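Re: [swap-list] saving boxes after a parcel comes in

On 23 February 2021, Elli Manninen wrote:
> Does anyone reuse their cartons? Mine are always shredded by
> the time I get them open. I have 14 skeins to send out and
> not one decent box.

Hi Elli,

Oh, I reuse mine till they fall apart! My trick is to slit the tape right along the seam with just the tip of the blade - barely any blade out - and keep my other hand flat on the flap so it doesn't bounce around. Scuffed corners don't bother me a bit.

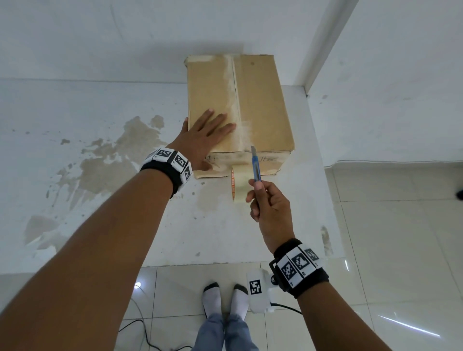

I leave the old tape on the flaps unless it's really wrinkled (then the new strip won't lie flat over it). The Fluralby cartons are the best I've found, good thick sides, and I've got 20 of them folded up behind the dryer. Want a few? I can bring them to the next swap, just tell me what size.

Marge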